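読了時間:4分

厨房・バックヤード安全点検チェックリスト(コメント付き)
店舗:Worska 2階キッチン
点検日:7/26/22
点検者:Žofie Hrubý 立会:Vlasta Murín

前回は5月。そのとき指摘した項目から先に見た。○=良、△=要手直し、×=即対応。

1. 消火器
△ 本体圧力は緑の範囲。ただし裏口側の1本、前に小麦粉の袋が積んであって取れない。その場でどかしてもらった。床にテープで枠を引くこと。管理番号1018は点検札の日付が読めない、札だけ再発行。

2. 避難経路
× 裏階段の踊り場に折りたたみ椅子とビールケース。5月にも書いた。今日中に撤去、写真をVlastaまで。誘導灯は点灯、バッテリー試験も問題なし。

3. ガスまわり
○ 元栓の開閉スムーズ。ホースにひび無し。石けん水で確認、泡なし。
コメント:閉店時の元栓チェック表、記入が飛んでる日がある。誰が閉めたかわかるように必ずサインを。イニシャルだけだと判別できないのでフルネームで。

4. 換気・フード
△ グリスフィルター、左から二枚目だけベタつきひどい。洗浄の順番が回っていない模様。Drusterの清掃契約にはフィルターが入ってないので、店でやるしかない。ダクト内部は次回業者に見てもらう。

5. 刃物・まな板
○ 包丁の欠けなし、柄のぐらつきなし。野菜用と肉用の板は別置き、色テープも貼り直し済み。
コメント:使い終わった包丁をシンクの水に沈めない。先月の切り傷はこれ。研ぎはまとめてやらずに、切れが落ちたものから順に出す。

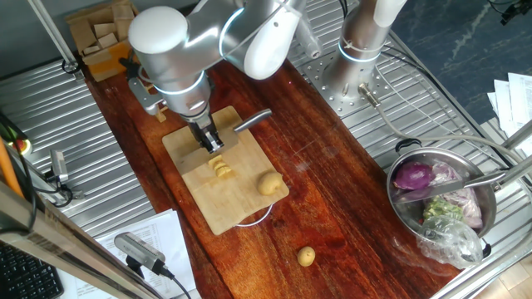 研ぎ出しの記録はノートの後ろのページに移した。前のページは温度記録と混ざって見ずらいため。出した日と戻った日、両方書く。

6. 冷蔵・冷凍
△ 冷蔵庫Benedetti、扉パッキンの下側が浮いている。表示温度は基準内だが、開閉の多い時間帯に上がりやすい。部品取り寄せ、見積1,979コルナ。承認待ち。冷凍庫は霜取り済、○。
温度記録は朝と閉店前の二回。昼だけ書いてある日があったが、それでは意味ない。

7. 床・排水
△ 食洗機前のタイル、目地が欠けて水がたまる。滑る。マットは仮対応であって修理ではない。グレーチングのがたつきは直っていた。

8. 電気
○ 漏電遮断器テスト良好。
× 製氷機の裏、延長コードをタコ足で使用。即時取り外し済。壁コンセント増設の件、Zunadbyに連絡してあるが返事まだ。再度電話する(Vlasta)。

9. 薬品・洗剤
△ 詰め替えボトルにラベルなし。中身不明のため廃棄。食品棚の下段に漂白剤を置かない、前も言った。鍵付き棚の鍵は事務所のフックへ。

10. 救急箱
△ 絆創膏の青いタイプが切れてる。やけど用ジェルは期限内。補充リストに追加ずみ。使った人は記録を残すこと、小さい傷でも。

11. 手洗い場
○ 石けん、ペーパーあり。お湯出る。ペダル式のゴミ箱、ふたの戻りが悪いので様子見。

集計
全61項目中、△と×あわせて18。細目は別紙に。×の分は本日中、△は次の定例までに各担当で。

担当割り
・踊り場の片付け、電話連絡:Vlasta
・フィルター洗浄、ラベル作成:朝番
・パッキン発注:承認おり次第Žofie

追記:裏口の鍵が固い。油さすだけで直ると思うが、避難口なので早めにお願いしま す。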